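Report of the visit to Horkville, April 5, 2022

The delegation from the Erndale School Supplies Office was received at the Clustach building in Horkville by Irina Onu, head of distribution, and Fidel Quiroga, who oversees purchasing. Erndale was represented by Luana Peixoto and Nii Fiadzo. The purpose of the visit was to study how Clustach buys, stores and delivers classroom supplies for the schools of its district.

## Purchasing and packing

Clustach serves 29 schools and prepares 3,000 student sets each year. Orders are placed in November for the following fall. Mr. Quiroga explained that schools no longer submit separate lists. A single list is agreed with the principals, and each school may then request additions for art and drawing classes up to a fixed amount.

Sets are packed by grade. Ms. Peixoto asked how late enrollments are handled, and was told that 350 sets are held back until the second month of classes. 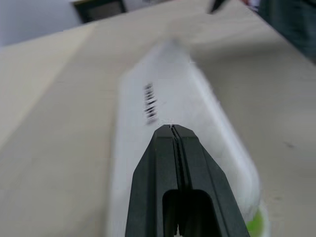 *Horkville, during the morning visit.*

The delegation was then shown the delivery records. Each school signs for its shipment on arrival and has ten days to report shortages. Most shortages reported last year concerned rulers and erasers, and the supplier, Aoki, replaced them at no charge. Ms. Onu noted that the reporting form had been cut from four pages to one at the request of the school secretaries.

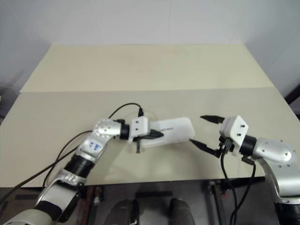 ## Choice of materials

The afternoon session dealt with the contents of the sets. Clustach reviews them every two years with a group of teachers led by Sorin Sandu. The present list favors items that can be refilled or passed on to another student.

Mr. Sandu reported that pencil cases had been the most debated item. Teachers in the lower grades prefer a rigid case that opens flat on the desk,

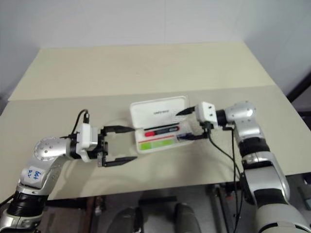
while those in the upper grades generally ask for a soft pouch that takes less room in a bag. Both types are now offered, and the choice is left to each school. Some 900 soft pouches were ordered in the last round.

Mr. Fiadzo requested copies of the current list and of the shortage form. Ms. Onu agreed to send both to the Erndale office. A return visit by Clustach staff is proposed for November.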